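Drop bag or carry everything on the Stolomance 300k?

2 min read

I'm signed up for my first 300k in November. The organizer will haul one bag per rider to the Brarnunano control, which is past the halfway point. My longest ride so far is a 200k with a small saddlebag. Is a drop bag worth it, and what goes in it? Lights have to be on the bike at the start either way.

Hatice Canpolat
Use it, but don't put anything in it you need to finish. I've done this one twice and the van was late once. Mine had dry socks, a spare base layer, a charged battery and 700 calories of food I already knew I could eat. Keep tubes, tools and your brevet card on the bike. Write your rider number on the bag in big marker.

Lindgren68
never bothered. stop at the store in Wanton and buy what you want, takes five minutes

Reply from a rider
The store in Wanton closes early on Sundays, so check before you count on it. I'd take the drop bag for the gloves alone. It gets cold on the descent after the control, and you'll be doing that part in the dark. Bags come back to the start by van, usually the next morning, so leave your car keys out of it.

Related questions
Dynamo light or two battery lights?
How early should I get to bike check?
Missed a control by ten minutes, now what?

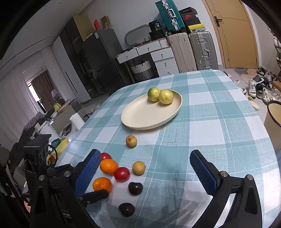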